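I had coffee with Frøydis Sæther at Mahawong in May, and by coffee I mean two refills and most of a cinnamon bun (mine). She's been sorting and folding secondhand sportswear there long enough to remember when it was her, a radio and one long table. Now there are robots in the folding room too, and I wanted to know what that's like!

"My wrists are better," she said right away. "My patience, I'm not so sure."

On a good shift the room gets through 400 pieces. The robots take the plain stuff, shirts and jerseys mostly, and she gets whatever has zippers, stains or a mystery smell. She also spends a lot more time walking over to see why something has stopped.

"They go for the hem, and they're slow about it. I used to grab a shirt by the shoulders without thinking. Now I think about corners all day long. I even do it at home with the towels."

Basketball tops are her favorite to watch, especially an old Bulls 23, and she admits she still wants to reach in and finish the job herself.

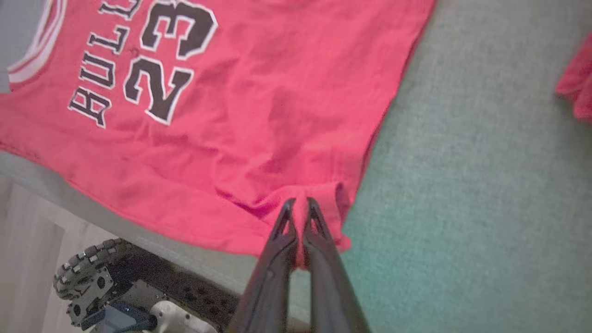 What about the pay?

I asked, of course. Her hours stayed the same, but her job title changed and the raise took until after the summer to show up. Her coworker Folke Isaksson moved over to repairs, and she misses having him across the table. "We talked all day. I don't talk to the machines. Well, I swear at them."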